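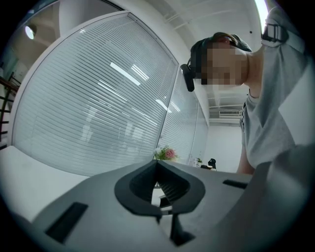 Gray gripper, close up. Photo: Shufen Tian

Posum Pill Timer, 2 months in

I take a thyroid tablet at dawn and a blood pressure pill at night, and I used to miss one or the other every week. Not anymore! The Posum chimes, blinks, and keeps at it until I press the big button (my husband Alvar can hear it from the garage). Setup was quick, and the numbers are huge.

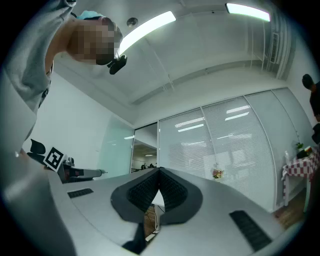
Leaning in, looking down. Photo: Shufen Tian

It holds 168 hours of reminders, a full week, and then you reload. I do wish the lid closed a little tighter for travel. Still, I love this thing, and my pharmacist in Gastville wrote down the name so she could look it up for her mom.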